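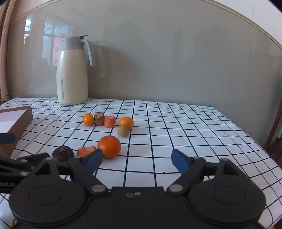

Ticket: Dishwasher stops partway through the main wash, water left in the bottom
Product: Narnel built-in dishwasher, full size
Opened through: Kurkex Home Support, web form
Status: Closed

Customer message, first contact

The dishwasher stops during the main wash and shows E8. There is water in the bottom when I open the door, up to the level of the filter. If I switch it off at the wall and back on again it pumps the water out and I can start another programme, but it stops at the same place. It does this on the normal programme and the eco one. The quick rinse finishes without trouble.

The machine was fitted in March when the kitchen was done. It sits next to the sink and the waste hose goes into the sink trap. It has been fine until now. I have already cleaned the filter and run the machine empty with a cleaner.

Reply from support, 9.40 am

Thank you for the details. On this model E8 means the machine has asked the pump to empty and the water level has not dropped in the time allowed. The usual causes are a blocked filter, something caught in the drain pump, a kinked waste hose, or a blockage where the hose joins the sink trap.

Please try the following and let us know the result of each.

1. Switch off at the wall. Bail out any water with a cup and soak up the rest with a sponge.
2. Lift out the filter. At the bottom of the well, on the right, is a small grey cover. Pull it up and out. Feel underneath for glass, fruit stones, labels or bits of bone. Wear a glove.
3. Turn the pump wheel with a finger. It moves in jerks, and this is normal. It should not be stuck.
4. Look at the waste hose under the sink. It should rise to just under the worktop before it drops to the trap.
5. Refit the cover until it clicks, put the filter back and run a quick rinse.

Customer, 1.15 pm

Step 2: cover was hard to get out but I managed it with the handle of a spoon. Found one olive stone and part of a jar label. Removed both.
Step 3: wheel turns, jerky as you say.
Step 4: the hose does not rise. It comes through the hole in the side of the cupboard near the floor, lies along the bottom behind the bin and then goes up to the trap.
Step 5: quick rinse finished, but it did that before.

Started the normal programme at 11. E8 again after 70 minutes.

Reply from support, 2.05 pm

Thank you. The olive stone may have been part of it, but the hose needs putting right in any case. With no high loop, dirty water from the sink can run back into the machine. The machine sees the level go up again after it has emptied and reports E8. It is also worth asking whether the sink itself has been slow to drain.

Please fix the hose as high as you can inside the cupboard, using a clip or a strong cable tie on a screw. Do not pull it so tight that it flattens at the bend. Then undo the hose from the trap with a bowl underneath and check the spigot it pushes on to. Some new traps come with a plastic blanking piece in the spigot which should be cut out completely.

Customer, next day, 8.30 am

The sink has been a bit slow, yes. I thought it was the plug.

Took the hose off the trap. The blanking piece had been drilled through the middle and not cut out, so the hole was narrower than a pencil. It was nearly closed up with grease. I have cut out the rest with a craft knife and scraped the inside clean. Also took the trap apart and washed it in a bucket. There was a lot in there, mostly rice and coffee.

The hose is now tied up under the worktop at the back. I had to move the Banum water filter along a bit to make room. Can you confirm that won't matter? The filter is on the cold feed to the tap only, not the dishwasher.

Reply from support, 9.10 am

That will not matter to the dishwasher as long as its own supply hose is not kinked behind the filter housing. We can't advise on the filter itself, but please check its joints for drips after moving it.

Please run the normal programme with a part load and then the eco programme. Keep an eye on the joint at the trap for the first emptying.

Customer, following evening

Normal programme: finished, no code. No water left apart from a little under the filter.
Eco programme: finished, no code.
Trap joint: a slow drip on the first run. I had not put the rubber washer back straight. Dry since I reseated it.
Filter joints: dry.

The sink empties properly now as well. The kitchen was fitted by Nasution and I will let them know about the spigot in case they want to look at how they do it.

One more question. The tablets are not always dissolving fully on eco. Is that connected?

Reply from support

A little water under the filter is normal and keeps the pump seal from drying out.

The tablets are probably a separate matter. Check that nothing tall in the lower basket is stopping the dispenser flap from opening, and that the compartment is dry before you put the tablet in. Large trays are best placed at the back or the sides. If you still find pieces left over after 2 or 3 more washes, reply to this message and the ticket will reopen.

Customer

It was a baking tray. Moved it to the side and the tablet has gone completely. Please close.

Resolution notes

Cause: part-drilled blanking piece in trap spigot, blocked with grease. Waste hose fitted without high loop. Small debris in drain pump.
Action: spigot opened fully, trap cleaned, hose raised and tied, pump well cleared.
Parts sent: none.
Engineer visit: not needed.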